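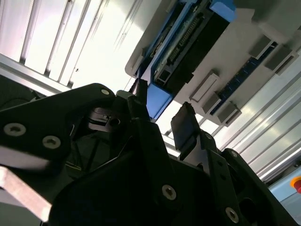

Fingers and screw heads up close, with bright light overhead.

Desktop tower (inside of)

A desktop tower is a computer built into an upright metal box, and I've been writing up its insides for this wiki ever since Mehrangiz Hassanpour told me my old entry read like a parts invoice. Fair enough! This is the rewrite.

Most towers come apart from one side. You lay the case down, take the side panel off, and the whole works faces up at you. The power supply is the big gray or black box in a corner, with a bundle of colored cables coming out of it. Everything else hangs off the motherboard, the large flat board with the CPU socket somewhere near the middle. The socket has a metal bracket that lifts up so the processor can go in or come out (please don't touch the gold contacts, I've done it and regretted it).

Memory sticks stand in long narrow slots near the socket. They only fit one way around because of a notch in the edge — if you're leaning on one with your full weight, stop and turn it.

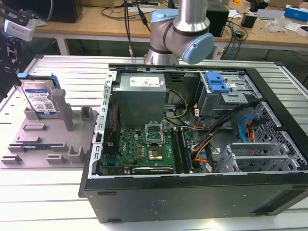
Drives are where case makers like to show off a little. Plenty of office machines use plastic brackets, often blue, so the hard disk slides out without a screwdriver. SATA cables carry the data, and the colors mean nothing at all, whatever the guy at the Firkum swap meet told you.

For anyone stripping towers in quantity, a parts holder saves a lot of grief. I used muffin tins for years. Hooman Ebrahimi, who went through 71 office towers in the Shojaei warehouse clearout, swears by printed holders with a slot for each kind of part, and I've come around to his view. Drives stand up, memory lies flat, screws go in a lidded jar.

Expansion cards sit in the slots farther down the board, with their metal brackets lined up at the back of the case. See also: Power supply, Memory module, Case screws (a stub, help wanted).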